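Steel parts bin rusting along the bottom seam, treat or replace?
Posted in Workshop and Storage

Irnton_shed
I keep offcuts and fixings in open metal bins on a bench in an unheated outbuilding. There are 29 of them, all the same pattern, bought second-hand when the Durden works closed its stores. They are bare steel with folded corners and spot-welded seams, no paint and no plating that I can find. Since September five of them have developed brown staining along the inside bottom seam. The flat faces are still clean.

I have wiped them with an oily rag, which holds for a few weeks and then the staining comes back in the same line. The contents are zinc-plated screws and some brass fittings, stored dry. The humidity meter on the wall reads in the eighties overnight and drops by midday.

I would like to know whether the seams can be treated without stripping the whole bin, and whether a wax or a paint is the better finish for something that has hardware dragged across it daily. I don't want the finish to transfer on to the brass.

9 replies, best rated shown first

caltov_tinsmith
The staining follows the seam because the seam is a capillary gap. Two sheets are lapped and held at the spot welds, and between the welds there is a space that draws in condensation and holds it long after the open faces have dried. Wiping oil over the top coats the edge of the gap and leaves the inside of it alone.

Treat it in this order. Empty the bin and brush the seam with a brass or fine steel brush until no loose rust comes away. Degrease with white spirit, then again with a clean cloth, as the oil you have been using will stop anything else from wetting the metal. Warm the bin. An hour next to a radiator is enough, or use a hot air gun on a low setting once the spirit has fully evaporated and the room has been aired. Run a thin creeping wax into the seam while the metal is still warm and tilt the bin so that it travels along the full length. Leave it overnight, upside down on two battens.

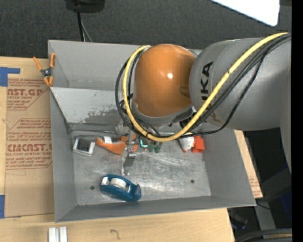

Can I use the same wax on the flat faces as well?

Use a harder one there. Creeping wax stays slightly soft by design and will pick up dust and swarf on any surface that gets handled. A paste wax buffed out thin is better on the faces, renewed twice a year. Neither will mark brass once it has been left to harden, though I would give it two days before refilling.

Paint is the wrong finish for the inside of a bin in daily use. Screws cut through it within a month, and rust then runs under the film where you can't see it. On the outside it is fine. If the base sits flat on timber, paint the underside and fit small feet or strips to let air under it - untreated wood holds moisture against the steel and you will get a second rust line there.

Check the other bins before treating the first five. If the seams feel rough to a fingernail they have already started.

durden_stores
I had the same bins. The pattern number stamped on mine was 853 and they were supplied with a light preservative oil, nothing more, for use in a heated store. They were never meant for an outbuilding.

I disagree with the above on one point. I would seal the seam with a thin bead of polyurethane sealant after drying it out properly. Wax needs redoing, sealant doesn't. It must be dry first or you trap the water inside and make it worse. I dried mine in the airing cupboard for a week.

Srithong do a plastic liner tray that drops into this size. I bought a few for the fittings bins. They fit loosely at the corners but they keep the screws off the steel.

benchend
just get a dehumidifier

Irnton_shed
Thanks. I have brushed out the five and the pitting is shallow. A further two feel rough at one corner. I will wax the seams and try sealant on one bin for comparison. A dehumidifier is not practical, as the building has gaps under the eaves and I would be drying the garden.

caltov_tinsmith
Mark the sealed one. On a lapped seam, check the outside as well as the inside, as that is where trapped water will show first.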